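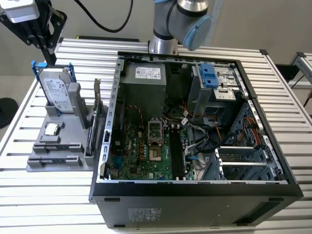
Jeptoo Laizer

Print this page | E-mail this page

Search the Lurkeo guide Enter keyword Go

Section 3. Adding holidays and observances

Lurkeo keeps two kinds of special days. A holiday closes the office or changes its hours. An observance puts a name on the day and leaves the hours alone. World Water Day is an observance in most offices. New Year's Day is a holiday in nearly all of them. You decide which is which, and you can change a day from one kind to the other later.

You need an Editor or Owner account for everything in this section. Viewers can see special days and hide them from their own screens, as described under "Hiding days" below.

Loading a day list

A new calendar has no special days in it. The quickest way to fill it is to load a day list. The Nuken list comes with Lurkeo and holds 600 entries, including national holidays, awareness days, and the lighter food and hobby days. You do not have to take all of them.

1. Open the calendar and click Setup.
2. Click Special Days, then Load List.
3. Choose Nuken from the menu. If you have a list of your own, choose From File instead and find it on your computer.
4. Pick your country. If your office observes state or provincial days, pick the state or province too.
5. Check the groups you want: National, Religious, Awareness, Food and Hobby, School.
6. Click Preview.
7. Go through the preview and uncheck any day you do not want.
8. Click Load.

Days loaded from the National group come in as holidays. Days from every other group come in as observances, whatever they are called.

Note: Loading a list a second time does not make duplicates as long as you have not renamed the days. A renamed day is treated as your own, and the original will come in again beside it.

Caution: From File replaces any day with the same name and the same date, including its notes and its reminder settings. Save a copy of the calendar first (Setup, Save Copy).

Adding a day by hand

Use this for company days, local fairs, founders' days, and anything else missing from the list.

1. Click Special Days, then New Day.
2. Type a name. Long names are shortened in month view but show in full when the day is opened.
3. Choose Holiday or Observance.
4. Under Repeats, choose one of the rules explained below.
5. If you chose Holiday, set the hours. Closed is already selected. For a half day, choose Short Hours and enter the opening and closing times.
6. Add a note if you like. Notes are visible to everyone who can see the calendar.
7. Click Save.

Choosing a repeat rule

Same date every year. For days fixed to a date, such as Valentine's Day on February 14.

Same weekday of the month. For days such as Thanksgiving in the United States. Enter the month, the week, and the weekday. "Last" is a separate choice from "fourth." In months with five of that weekday they give different results, and Memorial Day must be set to Last.

Counted from another day. For days that move along with a second day. Good Friday is entered as 2 days before Easter. The day you count from has to be in the calendar already, although it can be hidden.

Once only. For a day that will not come back.

Manual. For days set by moon sighting or announced by a government each year. Lurkeo adds an entry marked Date Needed to the Setup page every year until someone fills it in. The Nuken list supplies an expected date for the larger ones, shown in italics. Open the day and click Confirm once the date is announced.

Note: A day set to February 29 with "Same date every year" shows in leap years only. To have it appear in the other years, open the day, click More, and choose either February 28 or March 1 as the stand-in date.

When a holiday falls on a weekend

1. Click Setup, then Weekend Rule.
2. Choose Move to Nearest Weekday, Move to Next Weekday, or Do Not Move.
3. Click Apply.

The rule covers holidays only. Observances stay where they are. With either of the Move settings, the real date keeps the name of the holiday and the day off is labeled "(observed)". To leave one holiday out of the rule, open it and uncheck Follow Weekend Rule.

Caution: Changing the weekend rule partway through the year also changes days that have already gone by. If your timesheets read from Lurkeo, set Start Date to today before you click Apply.

Offices with different days

Each office can have its own set. In the sample calendar that comes with Lurkeo, the Vallejo office closes the day after Thanksgiving and the main office stays open.

1. Click Special Days and open the day.
2. Click Offices.
3. Check each office that keeps the day.
4. Click Save.

A day with no offices checked is not shown anywhere. It is not deleted. Look for it under Special Days, Unassigned.

Reminders

Observances have reminders turned off to begin with. Holidays send one reminder 48 hours ahead to everyone in the office. To change this, open the day, click Reminder, and enter the number of hours. You can have up to 3 reminders for a single day. Enter 0 to turn a reminder off.

Reminders go out by e-mail. If you use the Hamuveck wall display, they also scroll along the bottom of the display, unless Quiet is on.

Hiding days

Anyone can do this, and it affects only the person's own view.

1. Click View.
2. Click Special Days.
3. Uncheck a group, or click the arrow next to a group and uncheck single days.

Holidays that close your own office cannot be hidden.

If a day does not show

Check that the group is checked under View. Check that the day is assigned to your office. If the rule is Manual, look on the Setup page for Date Needed. If the rule is Counted from Another Day, make sure the other day has not been deleted. Deleting Easter, for instance, stops Good Friday and Easter Monday from showing, and they come back when Easter is added again under the same name.

Week view shows observances only when Show All-Day Row is on.

Next: Section 4. Sharing and printing the calendar

Last updated: October 5, 2019

Print this page | E-mail this page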